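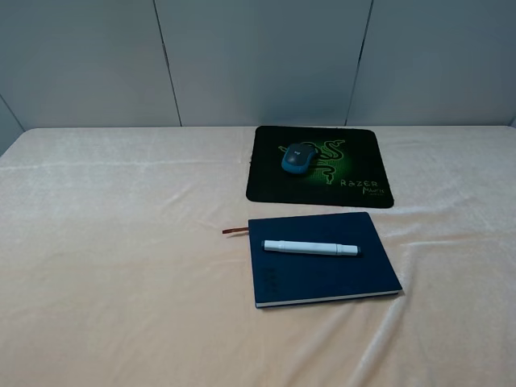

About Padby

Padby is a small company that looks at robots on behalf of people who are thinking of buying one. We don't sell them, fix them or take a cut from those who do. Most of our customers run packing rooms, school workshops and repair counters, and most of them came to us after seeing a demonstration that made everything look easy.

We started because two of us had bought a machine that way. Hina Durrani and Arsalan Usmani were running a parts counter at Andarholm when a salesman showed them an arm that sorted boxes all morning without a slip. They signed. At the counter it met boxes with torn flaps and tape hanging off, and it spent a good part of its first winter under a sheet. Hina still has the brochure. It is a very nice brochure.

What we do

We go to demonstrations with you, or for you, and we write down what happened. How many tries, how many resets, who touched what between tries. We ask to move things. If an arm can pick up a marker lying straight on a notebook, we want to see the marker turned a little, and then we want to see it on the bare cloth. Some firms are glad to do this. Some tell us the schedule is tight.

We also run our own tabletop trials with plain things: notebooks, pens, a computer mouse, whatever is in the drawer. People sometimes expect something grander. We have found that a closed notebook lying flat tells us more about a machine than a tower of foam blocks in the maker's own colors, and it costs a lot less to replace.

Our open day

Once a year we open the workroom and let visitors set up the table themselves. The last one was in January 2020. We had 83 visitors and 2 machines, one lent by Dostach and one we own. Over the day we logged 478 attempts at picking something up and putting it down somewhere else, and the full log is at the front desk for anyone who wants to read it, failures included.

We don't print a success rate from that day, though we get asked for one. Visitors chose the objects, and they chose hard ones on purpose once they got the idea. A percentage from a day like that would look like a fact and would not be one. Dostach asked us to leave out the attempts where a visitor had "tried to be difficult." We left them in. To their credit, they have offered to come back.

Zarmeena Orakzai gave the noon talk, on what to ask when a company shows you a video. Her first question is whether the video was sped up. You would be surprised how often the answer takes a while.

Who we are

Asger Steinarsdóttir keeps the trial logs and wrote the form we use, now in its ninth version. Hina and Arsalan do site visits. Zarmeena teaches the buyers' course. Amber Cheetham answers the phone and books the workroom, and she has talked more people out of a purchase than the rest of us together.

None of us is against robots. Arsalan likes them more than he lets on. The machine at Amoah's packing room has run well since we helped them choose it, and we say so when people ask. It does one job, with one size of carton, and the staff were told that before it came.

Visiting us

The workroom is open by appointment. A visit is free, and a written report on one demonstration costs $1,000 plus travel. Bring the things you need handled, in the state they are normally in. Please don't clean them first. Call Amber to fix a time.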